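Home | Guides | Packing | Storage | Ask us

How to prepare plastic totes before you fill them

by Na-rae Pyo, January 2019

When I started in the packing room at Morkcombe I thought a tote is a tote, and you just put goods inside. Then one box of white table linen came back from a customer with a grey line on every napkin. The line was dust from the corner of the tote. After this we wrote down our way of preparing, and I share it here for small shops which use the same kind of bins.

What you need

A bucket of warm water, a little washing-up liquid, two soft cloths (one for washing, one for drying) and a small brush with long hair. Please do not use a metal sponge. It makes scratches and the dirt will sit in them afterwards.

Step 1. Take the totes apart from each other

If they are stacked, lift them one by one, straight up. When two are stuck, do not pull at one corner. Ask a colleague to hold the lower one, and turn the upper one gently from side to side.

Step 2. Empty and shake

Turn the tote over above a bin and knock on the bottom with a flat hand. Old labels and small pieces of tape like to stay in the corners, so run your fingers there also.

Step 3. Wash from the top to the bottom

Begin with the rim, then the four walls, and the floor last. Use the brush for the ribs on the outside. Rinse the cloth often. I change the water after 14 totes, but if yours are very dusty you should change it sooner.

Step 4. Dry and look again

Wipe with the dry cloth and leave the tote upside down for almost 60 minutes, with one side raised so the air can go in. Then turn it the right way up under a good lamp and look at the floor of it. On blue plastic a pale smudge is easy to miss when the light is shining on it, so move your head a little and look from two sides. Scuff marks which you cannot feel with the finger are no problem.

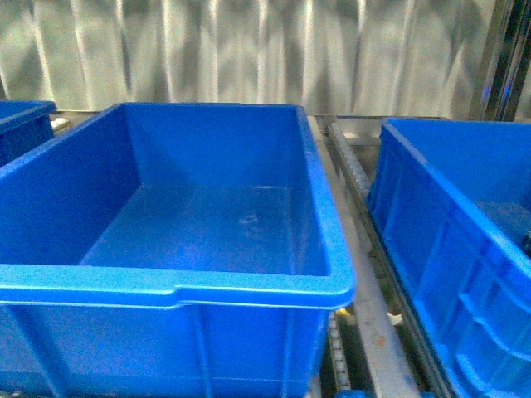
Step 5. Put it on the line

Set the tote down with the open side up and the long side along the track. Keep your fingers on the top of the rim, not under it. Leave a small space to the next tote.

Step 6. Fill

Heavy things go first, flat on the floor. The walls are sloping, so a square carton will not touch them at the bottom and at the top equally. Fill this space with paper. Stop below the rim if you want to stack later.

Questions about this guide can be sent to Man-sik Ki in the packing room.

Contact | © Morkcombe | Back to top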